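# Ekard Student Manipulation Project: Progress Report to Sastex

Friday, September 17, 2021
Prepared by Murali Lobo, project supervisor

## 1. Status

The project is on plan for data collection and behind plan for training. The students record household tasks with hand-held grippers and a head-worn camera, and the recordings are used to train a policy for the Cozma arm. Work since the August report has been almost entirely in the practice room.
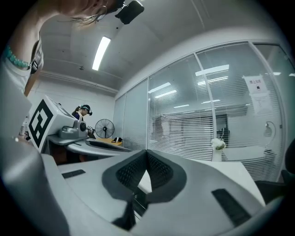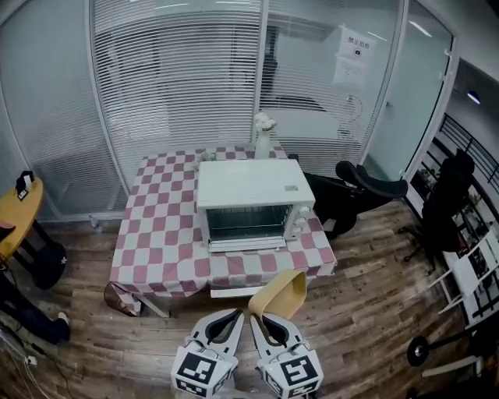 Collection runs in two sessions a week. The students work in pairs, one operating the grippers and one keeping the log, and change places at the break. The log keeper calls the start and end of each episode, and the operator doesn't look at the screen until the episode has been closed. This slowed the first sessions down, but it removed most of the missing end points we reported last time.

## 2. Data collected

The set now holds 2,046 accepted episodes. An episode is accepted when all of the following hold:

- the gripper streams and the head stream are present from start to end
- the time offset between streams is inside the limit set in the project plan
- the marker cubes are tracked without a gap long enough to break the trajectory
- the task label in the log matches the task performed

Rejected episodes are kept in a separate folder with a reason code. The most common code is lost tracking, followed by a wrong or missing label. Lost tracking is concentrated in tasks where the operator reaches past a large appliance and one cube turns away from the head camera. The students have been told to stand square to the table and to move their feet before they reach. We will report next time on whether the share of this code has dropped.

Labels are a training issue. Several students wrote free text in the log during August, so one task appeared under different names. The log now offers a fixed list. The older entries were relabeled by hand, and each relabeled entry was checked by a second student.

## 3. Calibration

Calibration was the main technical problem of the period. The wide-angle lenses on the grippers have strong distortion, and the original calibration fitted the middle of the view well but the outer part badly. Finger pose estimates drifted when a marker came close to the rim.

The students repeated the calibration with more board positions near the rim and fitted a fisheye model in place of the standard one. Reprojection error at the edge is now close to the error at the center. All earlier recordings were reprocessed with the new values. Reprocessing used the department workstation overnight and did not delay collection.

A short check has been added to the start of each session. The operator holds the closed gripper at a fixed position, records a short clip and compares the pose with the stored reference. If the check fails, the gripper is taken out of use until it has been recalibrated.

## 4. Training

Training is two weeks late. The conversion script from the collection format to the Adau training format dropped the gripper opening value on some episodes, and the fault was found only after the first model had been trained. That model commanded a closed gripper during approach and was discarded.

The script has been rewritten, with a test that compares every field before and after conversion. A second model is now training on the pick-and-place tasks only. Appliance doors and knobs will be added once this model has run on the arm. No success rates are given in this report. The arm trials have not started, and offline error has not been a reliable guide in our earlier work.

## 5. Student work and assessment

Each student keeps an individual notebook covering setup, faults and changes to code. Notebooks are marked at the end of the term and count toward the course grade. The marks so far show good work on hardware and weaker work on version control. Two of the August faults came from scripts edited on a lab machine and never committed. Direct edits on the lab machines are now blocked.

## 6. Budget

Spending is within the approved amount. The main items were gripper finger pads, replacement cables and storage drives. We ask permission to move the unspent travel line to storage, because the raw video takes more space than was planned and we want to keep it until the final report is accepted.

## 7. Next period

- complete training on pick-and-place tasks
- run the first trials on the Cozma arm, with a student at the stop button throughout
- extend the task list to appliance doors and knobs
- fix the backup job, which currently skips files still open at midnight

A decision on the budget change is needed before the next drive order is placed.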